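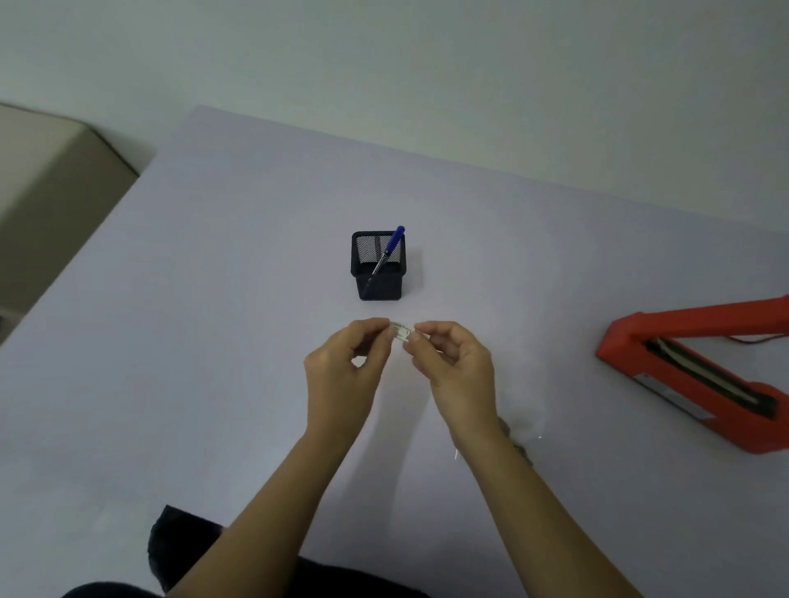 Filed under: Bench Notes / End effectors / Bagging cell

8 June 2019

Gripper comparison, bagging task. Simin Sadeghi writing, Siamak Fallahi on the e-stop and on the snacks, in that order of competence.

Where we left off: in February we told the people at Sharifi that we would have a recommendation "shortly." They want bagged cookies, sealed, with a paper strip label on each bag. They want one arm pair to do it without a tool change. They have a wall calendar and have started pointing at it.

Candidates are the same two as before. The Kaltosley is the parallel-jaw one with flat rubber pads and a force reading I mostly believe. The Bromel is the soft two-finger one that looks like a pair of tired parsnips. Both go on the Hesmont arms, same controller, same wrist cameras, same lighting.

Human baseline first. I did the job by hand a few times at normal speed so we'd have a target for the order of operations, then slowly so Siamak could write down which finger did what. His notes say "thumb" eleven different ways. The part we both underrated is how much the hands correct by feel. I can't tell you how I get the film into the jaw straight. It goes in straight and I move on to the next one.

Logged grasps so far, both grippers, all objects: 1,061. That includes the ones where the gripper closed on air and reported success, so read it as a measure of patience.

Label strip. Kaltosley picks it up off the table if the edge is already lifted, and otherwise plows it along like snow. Siamak tried approaching at a shallower angle, 14 degrees, and that helped until the pad edge started to catch on the tabletop. Bromel can't pick it up flat at all. It can hold it nicely once I hand it over, which I would call cheating and Siamak calls "assisted presentation." I've asked him not to use that in the report.

Bag film. This is where Bromel gets its own back. It pinches one corner of a bag and keeps hold while the arm moves, and the film doesn't slide out. Kaltosley holds the corner too, but at the force needed to keep it the pads leave creases, and a crease across the seal line is a leak waiting for a customer. We dropped the force in steps. Below 6 newtons the bag slips. Above that we get creases. There may be a happy setting between the two and I may also win a boat.

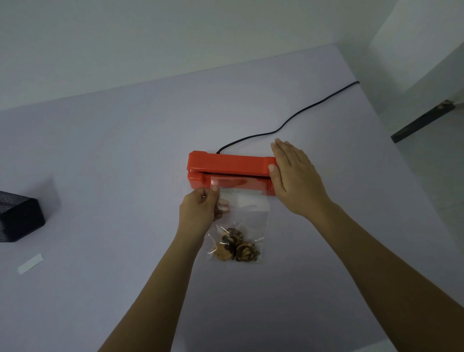 Why not press the sealer with the same gripper that holds the bag?

It takes two points of contact at once: one gripper has to keep the film in place while something else holds the sealer's upper arm down, and if the first one lets go to do the pressing, the bag sags under its own weight and the seal comes out slanted.

So it stays a two-arm job. For pressing, either gripper will do with the fingers closed. Kaltosley is better because it's stiff. Bromel bends and then looks at you. We put the press point near the right end, same as I do by hand, and wrote a hold into the sequence. Siamak wants to end the hold on a force signal. I want to end it on a timer, because the timer has never once lied to me. Timer for now.

Cameras. The wrist cameras don't see clear film unless there's a highlight on it, and then they see the highlight and nothing else. The depth image of a bag is mostly the table behind it. Cookies show up beautifully, so at the moment we find the bag by finding the cookies and guessing upward. It works better than it deserves to. It'll stop working the day Sharifi sends us plain white ones.

Mixed pair (Kaltosley right, Bromel left) got through the whole sequence in 41 seconds on its best run. I am much faster and I also complain less, though Siamak has asked me to strike that.

To do:
- Try the Kaltosley with thin fingertip inserts for the strip. Print in something that won't scratch.
- Re-zero the left Hesmont wrist. It's drifting again and pretending not to.
- Polarizing film over one wrist camera, see if the bag appears.
- Ask Sharifi whether the label could come pre-lifted on a roll. Ask nicely.
- More cookies. The test stock keeps shrinking and I've stopped logging it.

Related entries
Hesmont wrist drift, part three
Bromel fingers: wear after cleaning
Finding clear things with cameras
Controller update notes and regrets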